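La cantine de Grustberg passe à la vaisselle réutilisable

Depuis la rentrée de janvier, les repas à emporter de la cantine municipale de Grustberg ne sont plus servis dans des barquettes jetables. La commune a signé un contrat avec la société Skutel, qui loue des assiettes et des boîtes lavables et qui s'occupe aussi de leur nettoyage. Le service concerne les écoles, la résidence des personnes âgées et le petit restaurant du personnel, situé derrière la mairie.

Le principe est assez simple. L'habitant qui commande un repas reçoit une assiette avec son couvercle, contre une consigne de deux euros. Il peut la rendre le jour même ou dans un délai de 15 jours, dans un des 11 points de retour qui sont ouverts dans la commune. La consigne est alors remboursée, en monnaie ou sur la carte de cantine. Après ce délai, la somme reste acquise au service et sert à remplacer les pièces perdues.

Pendant le premier mois, 1189 repas ont été distribués de cette manière. La mairie indique que la plupart des assiettes sont revenues à temps, mais elle ne souhaite pas encore donner de taux précis, car deux points de retour ont ouvert plus tard que les autres. Un bilan complet sera présenté avant l'été au conseil municipal. 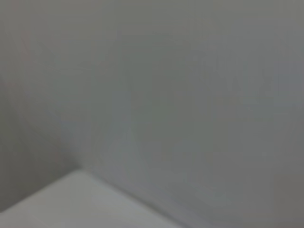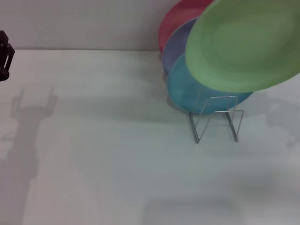

Le changement n'a pas été accueilli de la même façon par tout le monde. Des parents d'élèves ont regretté que le prix du repas augmente de 80 centimes pour les familles qui ne bénéficient pas du tarif réduit. La mairie répond que cette hausse était déjà votée l'année passée, et qu'elle vient surtout du prix des légumes et de l'énergie. Les familles au tarif réduit ne paient pas plus qu'avant, et pour elles la consigne est avancée par la commune.

À la résidence, les habitants ont demandé des couvercles plus faciles à ouvrir. Un nouveau modèle est à l'essai depuis deux semaines dans un seul étage. S'il convient, il sera commandé aussi pour les livraisons à domicile.

Le transport a également demandé quelques ajustements. Les assiettes sales sont ramassées le soir par l'entreprise Velovar, avec des vélos à remorque, puis elles sont conduites jusqu'à la laverie de la zone de Quintela. Quand la rue du Moulin était fermée pour travaux, les tournées ont pris du retard et une école a dû utiliser pendant trois midis son ancien stock de barquettes. La rue est maintenant rouverte dans les deux sens.

Deux communes voisines ont demandé à visiter la laverie. Un achat commun serait possible à partir de l'année prochaine, mais aucune décision n'est prise pour le moment. La liste des points de retour est affichée à l'entrée de la mairie et dans les écoles. Les personnes qui ont perdu leur ticket de consigne peuvent s'adresser à l'accueil de la cantine, le matin jusqu'à onze heures.

Contact | Mentions légales | © Le Courrier de Grustberg, tous droits réservés | Retour en haut de page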